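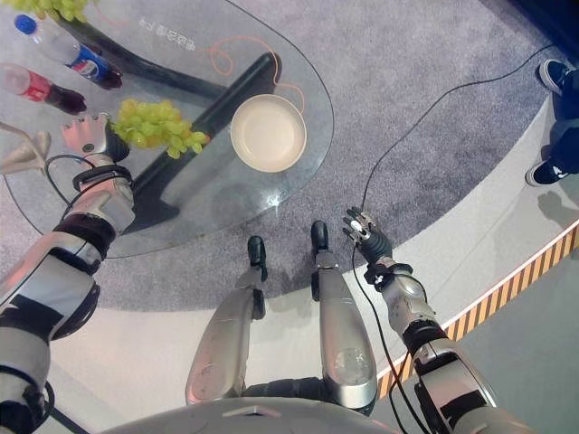 A reader in Storkitbridge objects to my August piece on low tables: glass, the letter ran, is the only top that shows you when it needs wiping, and a surface that reports its own condition should not be marked down for it. I accept the premise. I dispute the conclusion, and mostly on account of fruit.

A clear top carries two loads. One is the weight of what stands on it, which any sound table will bear. The other is visual. Whatever rests on glass is seen against the base, the carpet and the reflections of the ceiling lights all at once. Grapes put down directly on the surface, with an empty plate beside them, make the case well enough. The plate has a raised rim and would hold the bunch. On timber the omission might pass. On glass it looks like a job left half done.

There is a practical side. Grapes are round, they come off the stem, and a polished surface offers very little friction. A rim of 14 mm is enough to stop a berry. Bottles left on their sides are a larger version of the same problem, and should be stood up or taken to the kitchen. Cables laid over the top belong underneath, though with a clear top they remain visible there too, and I have no good answer to that.
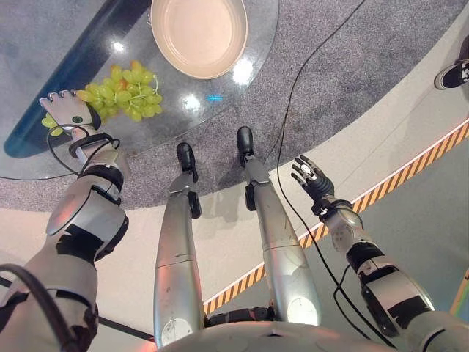
What I would specify

My own table, bought in Givness, is 448 mm high with an opaque top. I kept a glass one for two years before it. The glass was easier to clean and needed cleaning far more often, so the time saved on each wipe was lost by the end of the week.

For anyone keeping glass, the rule I would apply is that food goes in a dish and the dish goes near the middle, over the base. A shallow pale dish suits green grapes and is easy to find against a dark base. Loose berries go in with the bunch or get eaten.

The reader also asks whether a tray would meet the objection. It would, in part. A tray covering most of the top does everything required of it, at which point the glass is holding up a tray and the buyer has paid for transparency that is no longer in use. I would sooner buy the opaque top.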